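Module 4 - Dosages en microplaque : plan de plaque, étalonnage et contrôle des effets de bord
Polycopié, version du mardi 15 mars
Rédaction : Ghazal Farahani. Relecture : Attila Kelemen

Le présent chapitre suppose acquis le module 3 (loi de Beer-Lambert, régression linéaire pondérée). Les notations sont inchangées.

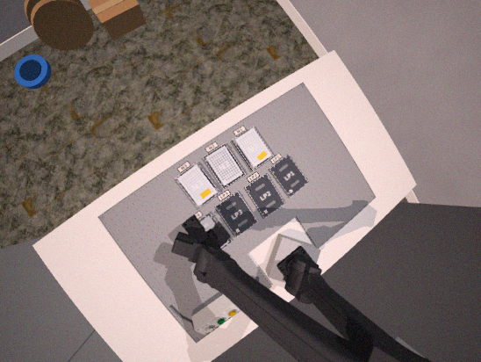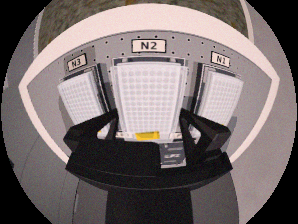

Plaques et supports sur le plan de travail 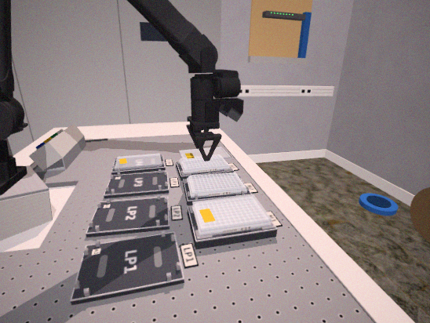 Pourquoi soustraire le blanc avant d'ajuster la droite d'étalonnage, et pas après ?
L'absorbance du blanc (plastique, tampon, réactif seul) s'ajoute à tous les puits. Si elle n'est pas retirée, elle passe dans l'ordonnée à l'origine et fausse les modèles contraints à zéro, de même que la pondération en 1/y². Pour une droite non contrainte et non pondérée, les deux démarches donnent la même concentration, à condition que le même blanc soit appliqué aux étalons et aux échantillons.

4.1 Définitions

Puits : unité de mesure élémentaire. Un puits ne constitue pas une observation indépendante.
Réplicat technique : même échantillon, distribué dans plusieurs puits.
Réplicat biologique : échantillon issu d'un prélèvement ou d'une culture distincte. Seuls les réplicats biologiques entrent dans le n du test statistique.
Blanc : tous les constituants sauf l'analyte.

La confusion entre les deux types de réplicats reste l'erreur la plus fréquente dans les comptes rendus. La moyenne des réplicats techniques se calcule d'abord ; l'analyse porte ensuite sur ces moyennes.

4.2 Gamme d'étalonnage

La gamme de travail comporte 8 niveaux, blanc compris, obtenus par dilution en série de facteur 2 à partir d'une solution mère à 32 µmol/L. Les niveaux non nuls sont donc 32 - 16 - 8 - 4 - 2 - 1 - 0,5 µmol/L. Chaque niveau est déposé en 2 réplicats techniques.

La dilution en série propage l'erreur de pipetage : si chaque transfert a un écart-type relatif u, l'écart-type relatif après k transferts vaut u√k en première approximation (erreurs indépendantes). Un biais systématique de la pipette, lui, croît linéairement avec k. Il n'est pas réduit par la répétition des dépôts.

4.3 Effets de bord

L'évaporation est plus forte dans les puits périphériques, surtout aux angles. Le gradient thermique lors de la mise en incubation agit dans le même sens ou en sens contraire selon la réaction suivie. Précautions usuelles :
- remplir la couronne extérieure de tampon et ne pas l'exploiter ;
- équilibrer les plaques à température ambiante avant incubation ;
- ne pas empiler les plaques ;
- répartir les conditions par tirage au sort, par blocs de colonnes.

Placer tous les témoins dans une même colonne rend l'effet de position indiscernable de l'effet du traitement. Aucune correction a posteriori ne lève cette confusion.

4.4 Facteur Z'

Z' = 1 - 3(σp + σn) / |μp - μn|

où p et n désignent les témoins positif et négatif. Un essai est jugé exploitable en criblage pour Z' supérieur à 0,5. Le critère suppose des distributions voisines de la normale ; en présence de valeurs aberrantes, on remplace moyenne et écart-type par médiane et MAD (multipliée par 1,4826).

4.5 Travail à rendre

Jeu de données Nesell, feuilles « brut » et « plan ». Calculer Z' avant et après exclusion de la couronne, puis commenter l'écart. Les binômes de Yurani Benavides utilisent le jeu Cullel, de structure identique. Remise en juin, date affichée au secrétariat. Les valeurs exclues doivent figurer en annexe avec le motif d'exclusion.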